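Student visas and going to council meetings
Forum > Living here > Permits and paperwork

holovko_hill
My college has emailed all the overseas students "advising" us not to speak at the public meeting on the rent cap. It says the permit office "would prefer" we kept away. Can they take a visa off you for that? I'm on a two-year permit and would quite like to see the end of it.

Satish Dixit
Read your permit conditions. Mine list work hours, address changes and attendance at classes. Nothing on sitting in a draughty hall listening to people argue over bins.

nikex16
Easy to say when you've got your papers, Satish. My renewal took 16 weeks and I hadn't so much as raised an eyebrow in public. The office doesn't need a rule, it just needs to lose your form.

Satish Dixit
They lost mine as well, and I'd been to no meetings at all. I'd put that down to the filing.

Marta Kushnir
I work in student advice, at a different college, so take this as general. There are two things mixed up in that email. One is the law, which lets anyone living in the district attend and speak. The other is a college that had a phone call and got nervous. "Would prefer" is doing a lot of work there.

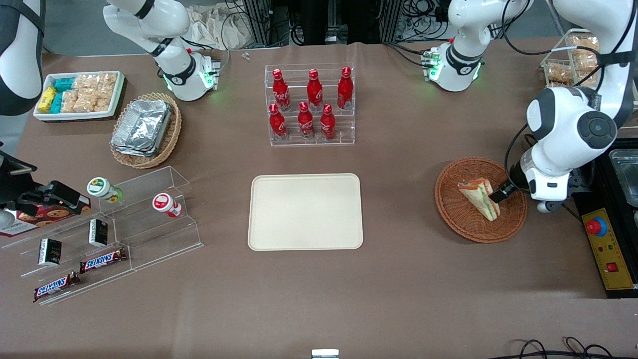
What I'd do is write back and ask which permit condition they mean, by number. Keep it polite. In March we had a student do exactly that over the Baltano march, and the reply was two lines long and mostly said "thank you for your interest". She went and her permit is fine.

nikex16
One student. I'd want a bigger sample before betting my degree on it.

Marta Kushnir
Fair enough. I'm not telling anyone to go, only to find out who is asking and on what grounds.

erero_tenant
Local here. Half my building is students and they pay the same daft rent as me. If they stay home, the landlords get the whole evening to themselves.

nikex16
Lovely, but you can't be put on a plane for it.

holovko_hill
Have written back asking for the number of the condition. Got an out-of-office.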